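How to Set Up and Run a Simulator Demo at an Open Day

We ran a simulated two-arm robot for visitors at the Oromdale open day last November. Jad Akl and I had one demo station, one keyboard and a projector that had seen better years. By the end of the afternoon 79 people had come by, and most of them wanted a turn at driving. These are the steps we followed, with the changes we made along the way.

Step 1. Load the room and check the starting view

Start the simulator at least 30 minutes before the doors open. Load the furnished room, place the robot at one end and switch to the head view. The room comes up at a steep angle because the head starts out rolled to one side. You should still be able to make out the wooden floor, the table at the far end and the robot's white body at the bottom of the screen. If all you get is wall, reset the base and load again. 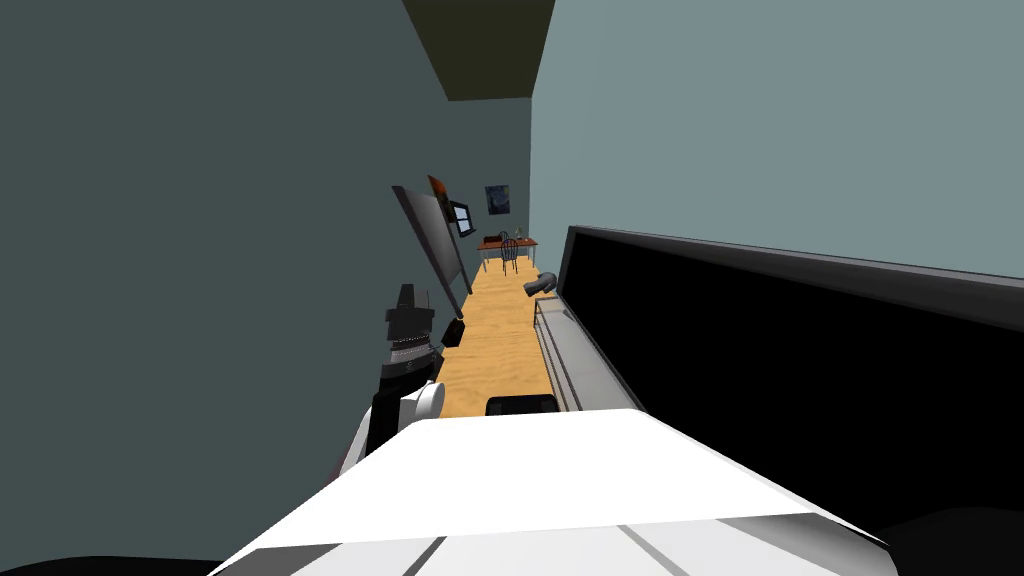 Step 2. Bring both arms up

Open the Gevstead control panel and set both arms to "ready." Wait for the left one to finish before you touch the right. Set the speed slider to 10 and leave it there for the whole day. Visitors will ask you to go faster. At higher speeds the arms overshoot, and you spend the next few minutes getting them back.

Check that both grippers show in the head view before you hand over the controls.

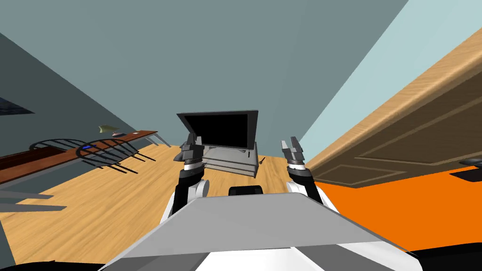 Each visitor gets one short turn. We gave them three keys to learn: forward, back and close. Younger kids did fine with two. Write the keys on a card and tape it next to the keyboard, in large print. Keep the full key map on your side of the desk — somebody will press the reset key if they know where it is.

Step 3. Switch to the gripper view

People understand the job better once they see it from the hand. Press the view key once and say out loud that the picture has changed, or half the group will think the robot has moved. Open the fingers all the way and let the visitor get used to the angle.
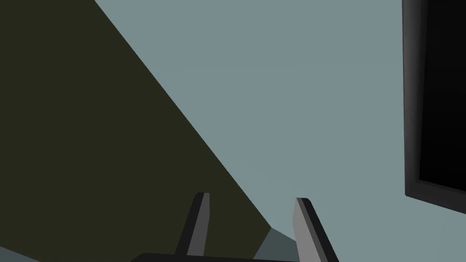

Gripper view with the fingers open and nothing between them.

Step 4. Line up on the box

The approach is where most turns go wrong. Visitors aim for the middle of the screen, and the target is seldom there. Ask them to look at the gap between the two fingers first and then find the box above it. If it sits up and to the right of the gap, they need to shift over before moving in. Small taps work better than holding the key down.

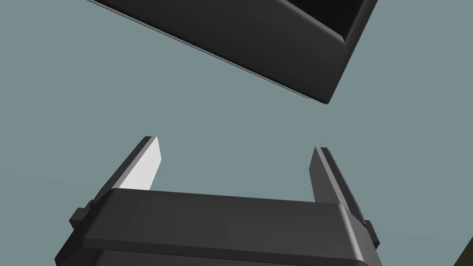

Scoring was something we added after lunch. Sedov lent us a simple counter, and we gave a point for a clean approach and another for closing on the box. For the approach point, both fingers had to be spread wide with clear space left between their tips and the dark box. Anyone who bumped it got a second try.

Step 5. Save the logs and reset

Save after each group, under the group number. We ended up with 19 groups and roughly 739 MB of logs. Copy them to the Prieto drive before you shut down, then reset the room and close the control panel last.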